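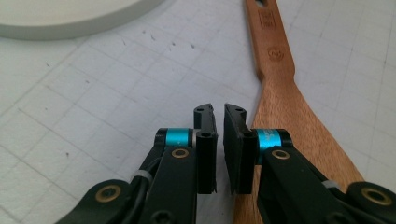
Lino Cirillo objected in the first week that a spatula was a poor choice of object, on the grounds that it is thin, lies flat, and gives a pair of parallel pads almost nothing to hold on to. We agreed with every part of the objection and kept the spatula.

Figure 4a. Finger pads open, wooden spatula alongside, on the gridded work surface.

4.2 The pickup task as a class assignment

The Stustier course at Lisness enrolled 22 students, who sorted themselves into seven teams with the usual mix of friendship, timetable and regret. Each team was given a hand-held gripper and told to collect demonstrations of one task: pick up the spatula by the handle, lift it clear of the surface, and set it down inside a target square. The target was 700 usable demonstrations for the whole class. We left the word "usable" undefined in the assignment sheet, which we considered a teaching device at the time and now consider an oversight.

The task takes an adult with ordinary hands a second or so. With a gripper it takes longer, and with a student who has been told that the data will be graded it takes longer still. Early recordings show a good deal of hovering. Students lowered the fingers, raised them, turned their wrists, and approached again from the other side, in the manner of someone parking in front of an audience. A policy trained on these recordings learned the hovering very well. It was, by a wide margin, the behavior it reproduced most faithfully.

We responded with a rule sheet of a single page. Start with the pads open. Approach once. If the grasp fails, stop the recording, put the spatula back and start over. Do not talk to the spatula (this had no effect on the data but a large one on the people at the next table). Teams were free to choose the grasp point along the handle, provided they wrote it down beforehand and then used it.

Most of them did both. The Anghel team, named after a character in a game we have not played, chose a point near the end of the handle because it looked easy to reach. It was easy to reach. It also left the heavy end of the spatula a long way from the pads, and the thing swung down on nearly every lift. They wrote two pages on torque before moving the grasp point toward the blade, and the two pages are better than the section on torque in our own lecture notes.

Pad covering turned out to matter more than any choice of learning method, a result that pleased the mechanical engineers in the class out of all proportion. Teams tried bare pads, tape, and strips of a grip fabric sold to us as Trultex. The fabric held well on Saturday, when the lab was open for extra sessions, and less well in the following sessions, after the pads had been closed on one another a great many times by people thinking about something else. We did not measure wear. We recommend that whoever repeats the course does.

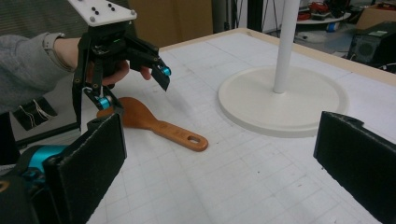
A reader of our first draft asked why the teams were allowed to share a table at all, when separate stations would have given cleaner recordings and fewer arguments. Space is part of the answer. The rest is that we wanted students to see one another work. Bad habits did spread across the table this way, but so did good ones, and the good ones arrived without our having to write another rule sheet.

Figure 4b. One hand-held gripper held over a wooden spatula, seen past the finger pads of a second.

Sharing did create one problem we had not planned for. In a number of recordings a second gripper, or the arm attached to it, is in view during the lift. Some teams threw these recordings out and some kept them, and each side defended its decision in the final report as the only serious one. We trained a policy on each version of the set. On a clear table the two could not be told apart by eye. With another person's hand nearby, the policy from the cleaned set tended to stall above the handle, while the other carried on with its business. We would not build a theory on this. The trials were few, the hand belonged to an author, and the author knew which policy was running.

The class reached its 700 in April, on the last afternoon before the deadline. Cirillo's objection was entered into the course notes for next year, where it stands as a description of the task. The object will be changed, possibly to a sponge, which several students have already described in their course evaluations as too easy.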